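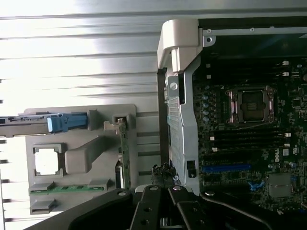 Wrist camera view over an open computer case, gripper at the bottom edge. The processor socket is empty and the metal frame runs between the board and the gray plastic tray.

Flundia 
Perception and grasp planning software for disassembly cells
By Zerside, Fanamholm

Overview | Functions | Requirements | Licenses | Support

Flundia is a software package for robot cells that take apart computers, servers and similar equipment. It receives pictures from one camera on the wrist, finds the parts that can be gripped or released, and sends a planned motion to your robot controller. It does not replace the controller. Your safety functions stay where they are.

We made Flundia for work inside a chassis, where the gripper must go down between sheet metal and a circuit board and the space is narrow. In such a place the fingers and linkages of the gripper are always in the camera view, and bright metal reflects light from the lamp of the cell. The two main modules were designed for this condition.

Functions

Self-mask. The gripper model is projected into each picture and its pixels are removed before detection. The mask follows the real opening of the fingers, read from the gripper driver. You can load your own finger shape as a STEP or STL file. After changing fingers, please run the mask check again, also when the new fingers look the same as the old ones.

Part detection. The standard library has 1,518 part types, among them memory slots and their latches, processor sockets with loading lever, expansion slots, screw heads, drive trays and cable connectors. Detection does not depend on how the case is lying on the table, so a board that arrives sideways is handled the same as one that arrives upright. A socket is reported with its state: occupied, empty, or not sure. When the state is "not sure", the planner asks for a second view and does not guess.

Glare handling. Ribbed or brushed metal can come out nearly white in the picture. Flundia takes up to six exposures per view and joins them. The user can limit this number when cycle time is more important.

Kim planner. Kim is our motion planner, included in all licenses. It plans the approach, the grip and the retreat as one motion and checks collision for the whole gripper, including the outer linkages. This was the most frequent request from our first customers, because with a wide gripper the fingers pass the frame easily and then the linkage touches the board. Loose cables are treated as soft zones. Kim can go around them or, if you allow it, pass through them at reduced speed.

Teach by correction. When the operator moves a proposed grasp point on the screen, the correction is stored with the part type and is used from the next cycle. Corrections can be exported and moved to another cell.

Working with the editor

The operator screen shows the live camera view with outlines over the detected parts. A click on an outline opens the part card with name, state, allowed grips and release order. For example, a memory slot card will not permit a pull until both latches are marked open. Release order can be changed in a simple table - no programming is needed for it. For deeper changes there is a Python interface, which Châu Triệu from our software team describes in the developer guide.

Requirements

Color camera on wrist, global shutter recommended
Hand-eye calibration file (a calibration tool is included)
Linux computer with graphics card, 8 GB of graphics memory or more
Robot controller with position streaming
Two-finger gripper with position feedback

Vacuum tools are supported for picking only, and Kim does not check the hose.

Changes in the current version, released 24 October 2023

- Socket state "not sure" was added
- Self-mask now works while the fingers are moving
- Faster start after emergency stop
- Corrected: blue latches were sometimes reported as blue connectors
- Corrected: part card was empty when the part name contained a slash

Known limits

Thin circuit boards seen from the narrow side are detected less reliably. We recommend adding a second view position for them. Transparent plastic covers are not supported in this version.

Licenses

Cell license: one robot, one camera, 3,145 EUR per year
Evaluation license: free of charge for eight weeks, all functions, export of corrections is switched off
Schools and universities: please ask

Support and contact

Technical questions: Huệ Thân
Licenses and quotations: Hildegard Lenz
Training at Fanamholm, two days, in English or Vietnamese: Thịnh Hứa

When you report a detection problem, please attach the raw picture and the calibration file together. A screenshot of the editor is not sufficient for us to repeat the case.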